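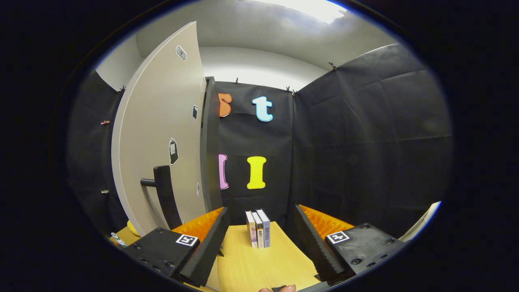
The booth with the black fabric lining and the colorful letters on the back wall.

Jollum's story booth will stay open through November

I stopped by the Jollum branch library on my lunch break to return two very overdue cookbooks, and I came home with a news item. The story booth is staying! It was supposed to close when the summer program ended, and the branch has now decided to keep it going through November, with longer hours and a second set of recording equipment.

If you haven't been in, the booth is next to the large print shelves, past the copier. You sign up at the desk, you get a slot, and you go in and tell a story about living in Jollum. It can be any story. People have talked about the flood year, the old roller rink, a goat that got into the post office, and (this one is my favorite so far) how to make the pepper jelly that used to win at the Ornent fair every single year until the fair stopped giving out ribbons for jelly. The recordings go into the local history collection, and you can listen to them at the library on headphones or check out a set to take home.

So far the collection has 780 recordings. I had to ask the person at the desk to say that again, because Jollum is not a big place and I'd figured on maybe a hundred. A lot of them are short. Most people use only part of their slot, and then some folks come back the next week because they remembered the good part in the car on the way home. I did exactly that, by the way. I told a story about my first apartment on Siqueira Street and completely left out the landlord's parrot, which was the whole reason to tell it.

The new hours start right away. The booth opens at 10 in the morning as before, but it will now run until 6 in the evening, which should help anybody who works over in Ornent and can't get back by midafternoon. Slots are 28 minutes long, and that includes getting settled. You can book up to 2 slots a month. Kids are welcome with a grown-up, and two people can share a slot if they want to interview each other. I'd really recommend that if you have a parent or grandparent who clams up when they're asked to just talk — give them somebody to argue with about which year it was and you'll get plenty.

The second set of equipment is for people who can't make it to the branch. Library staff will take it out to the senior apartments on Ellov Road first, and after that they're open to requests. Call the desk or fill out one of the green slips by the door. I asked whether they'd come out to a bowling league and was told to fill out a slip, so I did.

A few practical bits. You don't need a library card to record, but you do need one to take recordings home. You'll sign a form saying whether your story can be shared with everyone or only used by researchers, and you can change your mind later. If you want to leave your last name off, that's fine too. Parking behind the building is still torn up from the drain work, so use the lot across from the hardware store, and don't park in the two spots by the bakery unless you want a talking-to.

There's also going to be a listening evening later in the fall, with coffee and some of the recordings played out loud for anybody who'd like to hear them. The date isn't set yet. I'm told the pepper jelly story is on the list, and I'm going to be in the front row with a pencil, because she rattles off the amounts pretty fast and I've already ruined one batch.

To book a slot, stop at the desk or call the branch during open hours. Evening slots were filling up when I left.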